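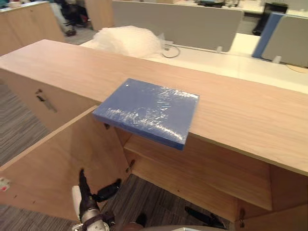 Titilayo Haruna wrote in to say that her packs of spare sponges and cloths always end up on the worktop, and could we please say something about base cupboards, as the last two issues were all about wardrobes. A fair point, so this month's storage item is for the kitchen.

Most base cupboards come with one fixed shelf, or a shelf on pegs that was set once and never moved. Before buying any baskets or racks, take everything out and look at the height you have above and below that shelf. Flat, wrapped packs go in easily on their side. Tall bottles don't, and they are usually what pushes the rest out onto the counter.

If your shelf is on pegs, try moving it down one row of holes. In the Okoro flats, where the cupboards were all fitted to the same plan, several readers have done this and gained enough room on top for a second layer of packs. Check the pegs are pushed fully home before you load it again.

Keep sealed packs sealed until you need them. Once the film is off, the contents spread out and take up more shelf than before. Open one, put it at the front, and leave the others behind it.

Amerley Aidoo asked about doors that swing back while you are loading the shelf. Have a look at the hinges first. On most kitchen doors there is a screw that brings the door in or out, and a quarter turn is often plenty. If the screw turns and nothing grips, the hole in the wood has worn and needs filling before you refit the hinge. A new hinge in a worn hole will only work loose again.

Wipe the shelf and let it dry before anything goes back. Bare wood marks quickly under a damp bottle — a saucer or an old tray underneath will save it. Shelf liner is fine too, though cut it 2 cm short at the front so it doesn't catch and curl.

We still have 20 of the Trakik shelf peg packs at the desk, 8 pegs in each. Please bring an old peg with you to match the size, as we can't take opened packs back.

Next issue: drawers that stick.

Kitchen | Wardrobes | Repairs | Past issues

Storage Notes > Kitchen > Base cupboards

Contact the desk | © 2021 Sorner Household Newsletter | Back to top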